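How to Sort a Coffee Can of Mixed Screws Without Losing a Weekend

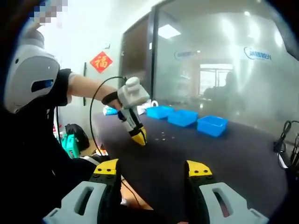
Gatholm Tool Library / Bench & Fasteners Team

Every house has the can. Ours at the library came in with a donated drill press, and the donor was so pleased to see it go that he drove off without his receipt. It held drywall screws, wood screws, machine screws, picture hooks, a fair number of nuts that fit nothing in the can, and one baby tooth, which we returned.

If you have a can like that and would like to be able to find a screw in it, read on. If you would like to keep dumping it on the driveway every time a cabinet door comes loose, that is a respected tradition and we wish you well.

What you need

A table with a dark top, or a dark towel over whatever table you have. Silver on white is misery.

A muffin tin. Two is better. Ask before you take the good one.

A magnet, wrapped in a sandwich bag. The bag matters more than the magnet.

A ruler with both inches and millimeters.

A screw gauge, if you own one. The library lends them, and they come back about half as often as the drills do, presumably because they fit in a pocket.

Small jars or a drawer cabinet for the finished piles. We use an old Fernuline cabinet with 48 drawers. Any cabinet will do as long as the drawers have a stop at the back, so that you don't pull one all the way out and start the whole tutorial over.

Step 1. Pour out less than you want to

A handful. The urge to upend the can is strong, and it produces a heap that sits on the dining table until somebody's birthday. One handful takes ten minutes or so and can be abandoned without guilt. Do a handful, put it away, do another one tomorrow.

Step 2. Magnet pass

Put your hand in the bag with the magnet and sweep it over the pile. Most of what you own is steel and will jump on. Turn the bag inside out over a muffin cup and pull the magnet away, and everything drops off in one go. Without the bag you will be picking steel fuzz off that magnet until you retire.

What stays on the table is brass, aluminum, some stainless, plastic anchors and crumbs. Brass is worth keeping separate. It looks nice on a jewelry box and it strips if you breathe on it, so you want to know when you're using it.

Step 3. Throw things away

People skip this one. Into the trash or the scrap bucket go: anything bent, anything rusted past a light brown, anything with a chewed-up head, and every screw that came free with a towel bar. You are allowed. The towel bar screws were bad when they were new.

I have been told many times that a bent screw "could be straightened." It could. In two years of running the Tuesday bench I have yet to meet the person who did it.

Step 4. Sort by point first

Forget length for now. Look at the end that goes in.

Sharp point, goes into wood or drywall. Flat end, same thickness all the way down, goes into a nut or a threaded hole. Tip like a tiny drill bit, goes into sheet metal. Those are your three big piles. Nuts and washers make a fourth, and a fifth is reserved for things you can't name. Keep the fifth pile small by being rude to it.

Step 5. Then by head

Flat heads sit flush, pan heads sit proud, hex heads want a wrench. Within each of those you can split by drive (slot, Phillips, square, star), but only if you have enough of them to bother. I split the star drives out because I like them, and I leave the slotted ones all together because I don't.

Step 6. Then by thickness and length, in that order

Thickness decides whether a screw fits, and length only decides how far it goes. This is where the gauge earns its keep. No gauge? Thread the mystery screw into a nut you trust. It should spin in by finger. If it goes a turn and a half and then stops dead, you probably have a metric screw and an inch nut, or the reverse. Do not persuade it. The two systems come very close to each other in a couple of sizes and they have ruined a lot of good threads that way.

For length, measure a flat head from the very top, since all of it goes into the wood. Measure the others from under the head. If you learned this just now, so did most of the people who have labeled the jars at my house.

Round lengths off. Nobody building a birdhouse needs a separate drawer for every eighth of an inch. I keep short, middling, long, and "deck."

Step 7. Label like a stranger will read it

Write the size, and then write what it's for. "8 x 1 1/4, cabinet hinges" will be understood by everyone. "Misc. B" was clear to me for one afternoon. Tape one of the actual screws to the drawer front if you have clear tape and patience. Pencil rubs off, ballpoint fades, and fine marker on masking tape seems to last as long as the cabinet does.

When to stop

Most people find the first 200 pieces oddly pleasant and the rest of the can less so. That's a fine place to quit. The screws you reach for are mostly drywall, hinge and outlet cover screws, and you'll have pulled plenty of those already. Put the remainder back in the can, write "unsorted" on it, and put the can on a high shelf where its future is no longer your concern.

Where people get stuck

"I have one of something beautiful." Keep it in the fifth pile. It will not match anything, ever, but you'll enjoy seeing it.

"My Trevell shelf kit came with spare bolts." Tape them in their bag to the underside of the shelf. Do not put them in the can. Bolts that come with furniture have only one home, and it's under there.

"Can I just buy a new assortment box?" Yes. Carry it with the lid latched and level. I dropped mine on the library steps in April, all 35 compartments of it, and wrote most of this page that week.

Screw gauges, thread checkers and the long magnet on a stick are in the gray cupboard by the Sitthichai room door. Sign them out on the clipboard, with a name we can read. Extra muffin tins are on the bottom shelf and are no longer for food.

Ayodele Nnaji
Bench & Fasteners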